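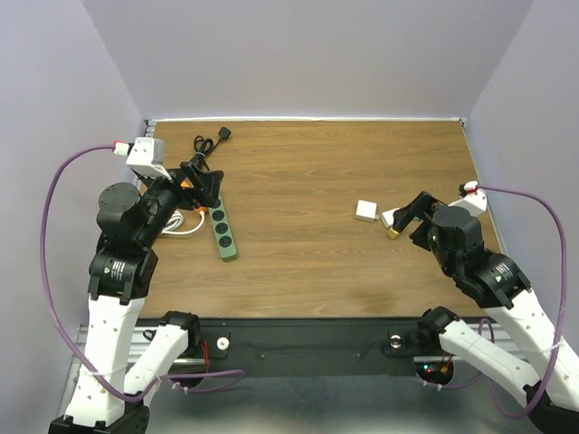
# gatomska-bench

Word list, log sheets and setup notes for the plug-and-strip table at Visorport.

Gatomska was the name of the folder before it was the name of anything else. Renaming it would break 25 links in the Destberg notes, so Gatomska it stays.

The subject is small stuff on a wooden tabletop: a green strip, things that plug in, cords that would prefer to be somewhere else. If you came looking for furniture, the tabletop is as close as we get.

## What's in here

| Path | Contents |
|---|---|
| `log.csv` | 2,000 rows, one per table arrangement |
| `words.md` | the agreed names for things |
| `disagreements.md` | the other names for things |
| `layouts/` | 5 starting layouts, as text |
| `retired/` | layouts nobody wants to set up again |

`disagreements.md` is longer than `words.md`. Please read the short one first.

## The log

Each row records how the table was laid out before anyone touched it, and how it was left. Columns:

- `row_id`: integer, never reused
- `layout`: `a` through `e`
- `green_item`: `strip` or `board`, see below
- `angle`: `straight`, `diagonal`, `other`
- `orange`: `in`, `near`, `away`, `missing`
- `black_cord`: `looped`, `stretched`, `under`, `none`
- `white_coil`: `left`, `right`, `none`
- `end_state`: free text, please use fewer words than you want to
- `by`: initials

`angle` began life as a number in degrees. Then we compared two people's degrees for the same layout and it became a word. Anything that is plainly trying to be parallel to the table edge is `straight`, even if it's failing a little. `other` is for standing on end or hanging over the side, and should be rare. It was used 5 times, all in layout `c`, all by FS.

`missing` under `orange` means it couldn't be found when the row was written. If it turned up later, leave the row alone. It was missing at the time.

## Words

**Strip.** Use this when the outlets are facing up and can be made out as outlets. A layout with the three round black ones showing, an orange plug in near the top end and a black cord looping off across the wood is a strip layout, and there is no need to write a paragraph in `end_state` about it.

**Plug.** Has a cord or goes into something. A black plug resting by the far edge of the table with its cord trailing behind it is still a plug. It is simply off duty.

**Block.** Anything squarish that you wouldn't swear is a plug. This is a perfectly respectable label and people should use it more.

**Coil.** Cable in loops. It doesn't need to be a good coil. If you find yourself assessing the quality of the coil, close the spreadsheet and get some lunch.

**Cord.** Whatever comes out of the strip.

**Cable.** Everything else that is long and bends. Twice a purple one got into `black_cord`, and the color should have been a clue.

**Board.** Use this when what you can see is a long green rectangle with parts attached, and you can't vouch for the rest.
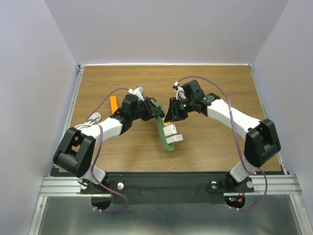 A green board lying diagonally with two white connector blocks on it gets `board` and `diagonal`, and the blocks go in `end_state` as `2 white`. Small yellow pieces get noted if they're visible at the edge and forgotten otherwise. An upright orange block off to the left is `near` if you could cover both it and the green item with one sheet of letter paper, and `away` if you couldn't. Florian Schwaiger proposed the letter paper test. He then proposed an A4 version for accuracy, and that one is in `disagreements.md`.

We did try having a single word for all the green things. The winning entry was "greenie" and it lasted until somebody had to say it in a meeting.

## Setting up a layout

1. Clear the wood. Crumbs count as objects, though we don't log them.
2. Read the layout file all the way through. Layout `d` changes its mind in the fourth line.
3. Put the green item down first. Everything else is described relative to it.
4. Place the orange piece.
5. Run the cord, if the layout has one. Let it fall how it falls, then nudge it only as far as the file asks.
6. Tuck the white coil on the side given.
7. Write the row *before* going for coffee.

The "upper" end of the green item is the one nearer the back wall. The first hundred or so entries used "top" to mean the side facing the ceiling, and those have been fixed by hand. If you find one that escaped, tell us the `row_id` and we'll add it to the pile.

Left and right are as seen standing at the front of the table. They have always been as seen standing at the front of the table.

## Known problems

- **Layout `b` and layout `e` are nearly the same.** One was meant to replace the other. We no longer know which, and both have rows.
- **`near` drifts.** Rows written before lunch are stricter than rows written after it. You can sort by `row_id` and watch our standards loosen.
- **The color words are plain.** Green means green. There is one green in the vocabulary and no room for shades. Someone wrote `teal` in September and we still bring it up.
- **`end_state` is prose.** It ranges from `ok` to a 90-word account of a cord that kept rolling back. Don't parse it. Reading it is fine, and some of it is pretty good.
- **Orange is overrepresented.** It's easy to spot, so people mention it. The absence of a remark about the white coil tells you very little about the white coil.

## What it's good for

Checking whether your own instructions for laying out a table can be followed by a second person. Seeing how far two people will diverge over the word "diagonal." Practice in cleaning up categories that looked tidy on the day they were chosen.

It's a poor source on electricity. Nothing in the log says whether an outlet had power, what a plug fits, or what any part is rated for. `in` under `orange` means it was sitting in a hole, and makes no promises about the hole.

Please don't use the row times as a measure of how long setup takes. Some of them include a search of the floor.

## Adding rows

Copy `layouts/blank_row.txt`, fill it in, and open a merge request against `danzer`. That's the working branch. It has been called Danzer since the project moved over from Destberg, and the person who could explain it has changed departments.

One row per arrangement. If you bump the table halfway through writing, that's a new arrangement and you have my sympathy.

New words need two people willing to use them. Write the word, a one-line meaning, and one case where it doesn't apply. Entries without the last part go straight to `disagreements.md`, where they'll have company.

## Contact

Florian Schwaiger looks after the word list and reads the issue tracker most mornings. Questions about `near` and `away` should quote the row. Questions about layout `c` he already knows about.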